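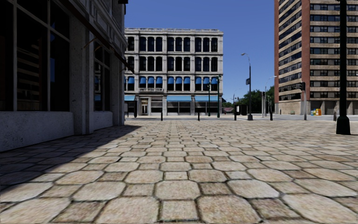

Plaza map, robot view, start of run.

Search tickets Clear
Home Tickets Kits Maps Releases Account

Ticket 814: Setik navigation kit loses its position on the plaza map
Opened by: Octavio Sánchez
Opened: December 2025
Product: Setik kit, simulator bundle, with the Doležal plaza map
Status: open

First, I love this kit. I had the sample delivery route running the same evening I unpacked it, and the planner is the nicest one I've used (the replay slider alone!). So please read this as a report from a happy customer.

The trouble starts out in the open paving. The position estimate holds for a while, then slides sideways until the planner stops with error 961. It did the same in November on the older release.
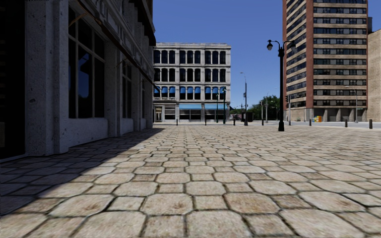

Same map, second view, lamp with two arms right of center.

What I tried:
- Restarted the localizer with the robot standing still. Same drift.
- Raised the feature limit from the default to 200. The drift came later, but it came.
- Turned off ground features completely. Big improvement - the run finished twice out of three tries.
- Swapped the planner for the basic one. No change, so I put it back.

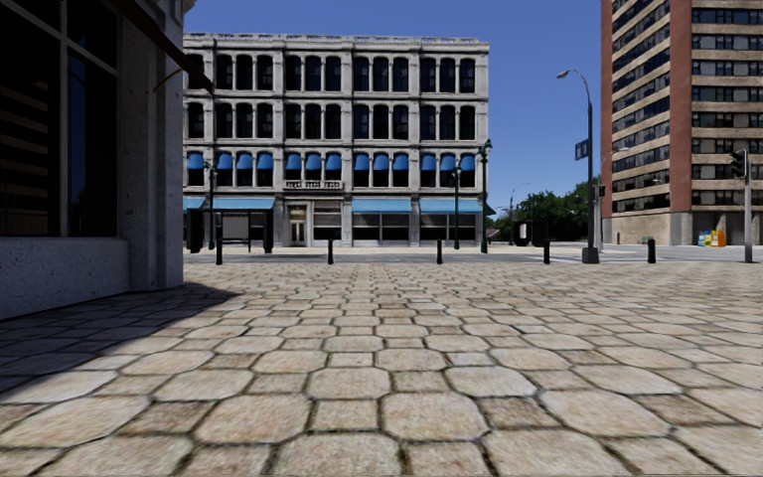 My guess is that the matcher is locking onto the wrong stones. The octagons and squares repeat all the way out to the street, and one patch of paving must look a lot like the next to it. The tall street light with the blue sign on its pole seems like a much better thing to hold on to, and so do the bollards. Is there a way to weight upright features higher without switching the ground off? I looked through the Setik settings and found only the on/off switch. I'd happily test a beta.

Log from the last failed run:
localizer: match score low
localizer: pose jump rejected
localizer: pose jump accepted
planner: stop, error 961
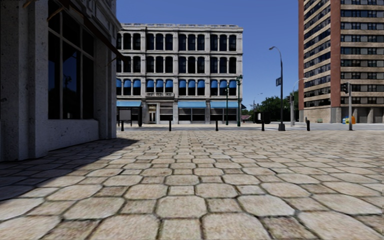
Bulness: Thanks for the clear log, it saved me a lot of digging. The third line is the one I care about. The filter should have turned that jump down as well, and I can get the same thing on my side with ground features on. There is a weight setting, but it's only in the config file for now. Look for ground_weight under matcher, drop it to a quarter of what it is, and leave the feature limit at 200. Could you attach the full replay too?

Octavio Sánchez: Found it, and wow, what a difference! Four runs in a row with no stop. There is still a small wobble on turns, but the planner copes with it fine. Replay attached. I'll try the Zona map next with the same values and add the results to this ticket. A slider for this in the settings panel would be wonderful.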